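April, started 7:40 a.m.

Supply shelf day! I have been looking forward to this more than is reasonable. The back shelf in the workshop has been a heap of half-used packets all winter, and Leilani finally agreed that if I wrote down what went where she would stop moving my things. So, notes.

Emptied both cupboards onto the long bench. Wipes, tissues, dust masks, lens cloths, tape ends, a bag of rubber feet from the old Humard stand (keeping those, they fit the new shelves too). Threw out every packet of wipes with a seal that had lifted. You can tell with your eyes shut, they go stiff at the corner and crackle when you press them. One Pruitt tub had dried into a kind of felt puck. Marcus has it on his desk now.

Measured the Telgate shelf while it was bare, which we should have done a year ago. Clear width 565 mm, height under the lip 165 mm. So three of the shallow open boxes go side by side if we don't leave gaps, and a soft packet can lean inside and still come out without scraping the lip. Tried it with the lid-type boxes first. No good, you need both hands and the lid always ends up on the floor. Open boxes win, I am completely sold on them.

Things I tried, in order:

Packets flat in a stack. Looks lovely for as long as you leave it alone. The bottom one never gets used.

Packets on end like books. Great for the stiff ones. The soft ones slump and the slippery clear wrappers slide out the front.

Packets leaning, one overlapping the next. Best so far! You lift the top one, the one under it stays put, and you can read enough of each front to know what you have. Goes back in one move as well.

Rule for now is 2 kinds of thing per box, no more. With three kinds I was digging again by lunch. Leilani thinks one kind per box would be cleaner and she is probably right for the big cupboard, but for the shelf by the door I like having wipes and one other thing together.

Also a word for the cloth. I spread the pink cartoon one under the boxes while I sorted, and it is so much better than the bare bench – small stuff stops skating away and pale packets show up against it better than I expected. Marcus laughed at it at 9 and was asking where to get one by 11. I would like to keep it out for good, under the sorting end at least.
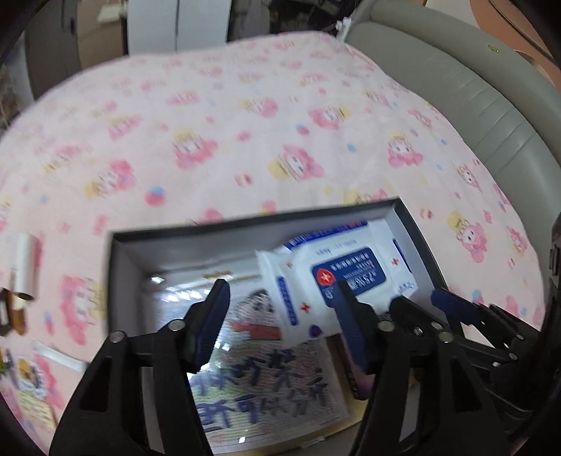 Alcohol wipes stay in the front box where you can grab them without looking. The 75% ones are for tools and the bench top only, please, and not for the screen on the Breltovov scale. We clouded one corner of it last fall and I still see it every time I weigh anything. Plain water wipes for that, second box.

Leaning with the printed side up matters more than I thought. Turned a few face down by accident and spent ages flipping them over to find the right ones. Clear wrappers go partly under the heavier packets so they don't slide.

Still to do: labels for the box rims (narrow tape, the rims are thin), 30 more lens cloths to fold, and find out if Leilani wants the masks here or by the saw. Marcus is bringing the other shelf bracket down after 3.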